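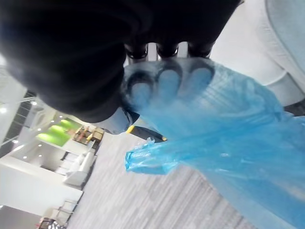 Celeste Morais wrote in after the November session to say that she had worn disposable gloves for years and had never been shown how to take one off. Several people asked for more on the same point, so this week's notes give it more room than the old handout did.

Henriques Community Course, Housekeeping and Care Work
Session 2: Disposable gloves

What we cover
Choosing a glove, putting it on, knowing when to change it, taking it off. Hand washing was in Session 1 and is not repeated, but it applies before and after everything below.

Types of glove
Thin plastic gloves are loose and cheap. They suit short jobs such as serving food or wiping a counter. They tear along the seams if you pull hard.
Vinyl gloves fit a little closer. They are fine for light cleaning.
Nitrile gloves fit closest and hold up best. Use these for bathrooms, for body fluids and for any cleaning product whose label calls for them.
Latex is not used on this course. Some people are allergic and may not know it yet.

Color does not tell you the material. Blue is common in kitchens because a torn piece shows up against most food, but all three types come in blue. Read the box.

Size
If the fingertips of the glove hang past your own, go down a size. If the plastic pulls tight between thumb and first finger, go up. With the loose plastic kind there is often only one size in the box.

Putting them on
1. Take off rings. Cut nails that stick out past the fingertip.
2. Dry your hands all the way. Damp skin grips the plastic and the fingers bunch up halfway.
3. Pull one glove from the box by the cuff.
4. Find the thumb before you start.
5. Slide the fingers in together, then the thumb, and ease the cuff down over the wrist.
6. Check for tears. A torn glove goes in the trash.

Do not blow into a glove to open it. Rub the cuff between two fingers until the layers come apart.

When to change
Between raw food and anything else. Between one room and the next if a bathroom is involved. After touching your face, hair or phone. Any time it rips. Never wash a disposable glove and keep going.

Taking them off
Pinch the outside of one glove at the wrist and peel it down so it turns inside out. Hold it in the hand that is still gloved. Slide a bare finger under the other cuff, against the skin, and peel that one down over the first. Both go in the trash as one bundle - then wash your hands.

Practice
Work in pairs with Tiago Fonseca or Shirley Desjardins. Put a little washable paint on the gloves before you take them off. If there is paint on your skin at the end, repeat with a new pair.

For next time
Read the label on one cleaning product at home and copy down what it says about gloves. Bring it to Session 3.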